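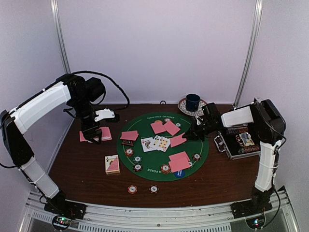
Two arms on the table

27/06/2024
Reading time: 4 minutes

Stastico hires out card tables for parties and company evenings, and trains the dealers who go with them. The firm has 37 people on its books, most of them part-time. In December it put a pair of robot arms on a table in the back workshop at Pullilholm. The system is called Zenik and was set up with help from Rodrigues, an engineering firm in the same town. I spoke to the woman who runs the workshop. She has been there for 11 years and asked that her name be left out.

She started by telling me what the job was before. Kits come back from an evening in a mess. The cards are in the wrong boxes, some are bent, and the chips have been put in the case in any order. Someone has to sit down and sort it all out before the kit can go out again.

"It was always the newest dealers who did it," she said. "You'd finish at one in the morning and be back in at ten, picking up cards. People did it for a season and left."

The arms are there to learn that work, and also to deal slow practice hands to trainees. She was plain about how far they have got. They can pick up a deck and move it. They can slide a single card across the felt and turn it over on most attempts. Chips are harder, and two cards lying on top of each other are harder still.

"A card is thin and it lies flat. You or I get a nail under it and don't think. The gripper comes down and either it has the edge or it hasn't. If it hasn't, it pushes the card along the table, and then you've got a card somewhere else."

I asked whether it was faster than a person. She laughed at that. Her best sorter can clear a table and have the deck squared in 55 seconds. The arms take many times longer, and somebody has to keep an eye on them. Over the spring they were given 679 resets to do, and she went through the log of every one that had to be stopped. Most stops were for cards, a few were for a cable that had moved and needed tying back, and one was for a sleeve. That last one led to a new rule about where people may stand while the arms are on.

So what has changed for the staff? Fewer people sort by hand in the mornings, she said, but the hours haven't gone away. Two of the dealers now spend part of the week laying out the table for the arms, starting them, stopping them and writing down what went wrong. They are paid the workshop rate for it, a little above the sorting rate. One of them liked it enough to ask for more. The other finds it dull and has said so.

"You're sat watching something do badly what you could do yourself. I understand that. I've told her she can go back on evenings in the autumn if she wants to."

There was some worry at the start. When the first crate arrived, word went round that dealers would be next, and she had to call everyone in. What she told them is what she told me: customers pay for a person at the table who can talk, keep the game moving and deal with the uncle who has had too much wine. She doesn't see an arm doing that. She did admit she can't promise anything for the sorting work.

"If it gets good, we won't need as many mornings covered. I'd be lying if I said otherwise. I'd like those people to be on tables by then, and that depends on us getting the bookings."

The trainees have taken to it more easily than the older staff. They sit across from the arms and practise calling the game, and the slow dealing gives them time to think. A few have picked up odd habits from it, such as waiting too long before the next card, and these have to be trained out again.

One thing she hadn't planned for was how tidy the dealers would become. The arms do better when the deck starts out square and the box is kept in the same place, so people have begun to pack the kits properly at the end of an evening. She thinks that has saved more time so far than the arms themselves.

The next piece of work is a softer fingertip, which Rodrigues is making now. After that they will try chips again. She has asked for the emergency stop to be moved to her side of the table before any of it begins.

Contact | Copyright 2024 | Back to top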